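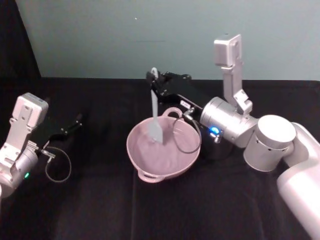

Figure 7.1 A two-handled bowl and a spatula. The hole at the end of the spatula's handle will come up again in Section 7.3.

Chapter 7
What Things Are Shaped Like, and Who Decided

Opening case: The Murex kettle

Halima Tamuno bought a Murex kettle in November, used it for 73 days, and returned it with a letter. The letter ran to five pages. Its main complaint was that the kettle could be filled only by taking off the lid, that the lid could be taken off only by pressing a button, and that the button sat directly under the place where steam came out. She had drawn a diagram. She had also drawn her thumb.

Murex wrote back to say that the kettle had passed every one of its tests. This was true. The tests had been carried out on kettles full of cold water, by people who had been told where the button was.

We will return to Tamuno's thumb several times in this chapter. For now, notice that both parties were telling the truth. The company had tested whether the button opened the lid. The customer wanted to know whether she could open the lid while making a second pot of tea. Those are separate questions, and a surprising amount of the history of household goods lies in the gap between them.

Where we have been

Chapters 5 and 6 dealt with materials: what a thing can be made from, what it costs to make it that way, and how long it lasts before it cracks, rusts, or goes an unpleasant yellow. You may have come away with the idea that once the material is chosen, the shape more or less follows. Students often do, and so did the Fandside company, whose stackable colander we met at the end of Chapter 6. (It stacked beautifully. Unstacking it took two adults.)

Shape is a set of decisions. Some are made by designers, some by the people who build the molds, some by whoever drives the forklift, and a few by a person in an office who wants 400 of the things to fit on a pallet. By the time an object reaches a kitchen drawer, all of these people have had their say, and the one who has to wash it has usually had none.

Three words you will need

Affordance. What an object lets you do with it, whether or not anyone meant it to. A chair affords sitting. It also affords standing on to change a light bulb, and the manufacturer's sticker asking you not to is an admission that this is well known.

Signifier. The clue that tells you about the affordance. A flat plate on a door says push. A bar says pull. A bar on a door that must be pushed says that somebody got a discount on bars.

Constraint. Whatever keeps you from using the thing wrongly, or at least slows you down. A plug that fits only one way is a constraint. So is a childproof cap, which has the further property of constraining everyone over sixty.

These words are easy to learn and easy to mix up. Most wrong answers on the review questions come from calling a signifier an affordance. If you are unsure, ask whether the object would still do the thing if you couldn't tell that it would. If yes, the doing is the affordance and the telling is the signifier.

Small features, long arguments

Much of this chapter is about features so ordinary that we stop seeing them. Take handles. One handle makes a thing easy to carry and easy to tip. Two handles make it easier to carry level, and mean that you have to put down whatever else you were holding. Whether the second handle is worth having depends on how heavy the contents are and how far away the table is.

Or take the hole at the end of a utensil's handle. It lets you hang the utensil from a hook. Section 7.3 looks at how many households own such hooks, and follows the designer Yusuf through a long dispute with Bemstead, his employer, over whether the hole could be left out. Bemstead asked for 1,000 samples without it. Shops sent them back — they had nothing to hang them from on the display rack. The hole had been for the shop all along.

What this chapter covers

Section 7.1 follows one object, the Murex kettle, from sketch to store. Section 7.2 asks who gets tested on and who gets left out, with particular attention to left-handed people, who have been waiting patiently. Section 7.3 takes up hooks, racks, boxes, and the other places where objects spend most of their lives unused. Section 7.4 returns to the letter.

Before you read on

Pick one object in your home that annoys you. It should be something you use at least once a week and have never bothered to replace. Write down what it does badly, then what you do to get around it. Keep the page. You will need it for the exercise at the end of Section 7.2, and it is harder to do with an object you like.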